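How to Learn a Puzzle From Written Instructions and Keep It Learned

Most people who buy a twisty puzzle get one side done, get stuck, and put it in a drawer. The written solution that comes in the box is usually correct. The trouble is in how people read it. This page covers how to work through a printed solution for the ordinary cube, how to practice it, and how to remember it a month later. It does not give the full solution, which you can find in any library book on the subject or in the leaflet that came with your cube.

What you need

A cube that turns without sticking
A printed solution that uses letters for the moves
A pencil
A sheet of lined paper
30 minutes a day

Learn the letters first

Nearly all printed solutions use the same six letters. R is the right face, L is left, U is up, D is down, F is front and B is back. A letter by itself means turn that face a quarter turn clockwise. A letter with a mark after it, like R', means counterclockwise. A 2 after the letter means a half turn.

Clockwise means clockwise as if you were looking straight at that face. This catches people on L, D and B. To turn the back face clockwise, picture yourself walking around behind the cube and looking at it from there. From the front it will seem to go the wrong way.

Spend your first day on the letters and nothing else. Write out a line of moves, do them, then undo them by reading the line from right to left and reversing each one. If the cube goes back to how it was, you read everything correctly. Start with lines of five moves and work up to 11.

Hold the cube the same way

Pick a color for the top and a color for the front. When a solution says "hold the unsolved corner at front right," turn the whole cube in your hands until that is true, and then do not turn the whole cube again until the line of moves is finished. More mistakes come from shifting the grip halfway through than from turning the wrong face.

Sit at a table with decent light. Orange and red are hard to tell apart under a yellow bulb, and on some older sets so are white and yellow. 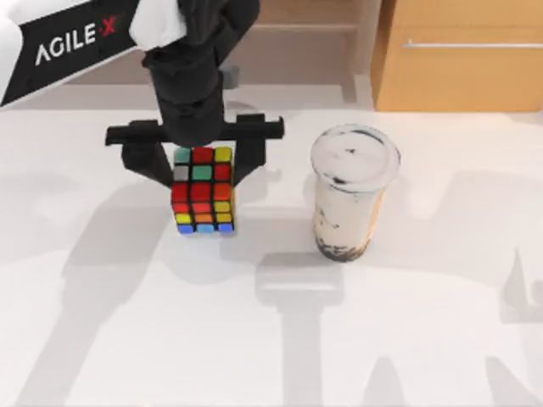 Break the solution into stages

A beginner's solution goes by layers. The usual order is the cross on the first face, the first layer corners, the middle layer edges, and then the last layer in several short steps. Draw a line across your paper for each stage and copy the moves for that stage under it in your own writing. Copying makes you look at every letter.

Work on one stage at a time. Do it from the book until you can do it three times without a mistake, then close the book and do it again. If you have to peek, open the book and start the count over. Stay on a stage for as many days as it takes. The middle layer took me five days and the cross took one evening.

When you make a mistake

Stop turning as soon as you notice. If you know which move was wrong, undo it and go on. If you don't, go back to the start of the first layer. Rebuilding is good practice and you will be quick at it by the second week. Do not take the cube apart to save time unless you think a piece has been put in wrong. A cube with one twisted corner cannot be solved by turning, and if you reach the last step again and again with a single corner twisted, that is the likely cause.

Ginette Poulain wrote in April to ask about peeling the stickers. Please don't. They never go back on flat, and it is easy to end up with a cube that has no solution at all.

Moving from the paper to your hands

After a while your fingers start to run ahead of you. Let them. Say the letters under your breath for the first few days, then stop saying them. If you lose your place in the middle of a line, it usually helps to start the line again at normal speed. Going slowly is often harder at this point.

Colin Catterall groups his moves in threes and fours, the way people learn a telephone number, and writes them with a gap between groups. I tried this on the last layer and now do it for everything.

Keeping it

Once you can solve the cube without the paper, solve it once a day for 30 days. After that, once a week is enough. Keep your sheet in the box with the cube. If you do forget a stage, relearn it from your own sheet, as a different book may hold the cube another way up and the moves will not match.

Page last changed 12 May 2000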